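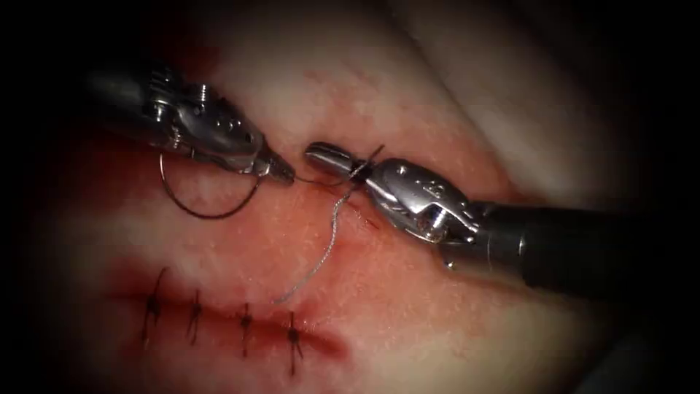 Suturing task for the Saturday session

fngau
Four stitches in and the fifth knot is where our team keeps losing time. Do you wrap the loop on the left instrument every throw, or switch sides?

y_yurchenko
Switch. Your knots sit flatter. We cut 3 minutes at Listwood that way.

behrouz_d
Disagree. Switching costs beginners more than it saves. Keep the loop on the left and shorten the tail first.

fngau
Rules say two throws minimum, right?

y_yurchenko
Yes, 2. Still say switch.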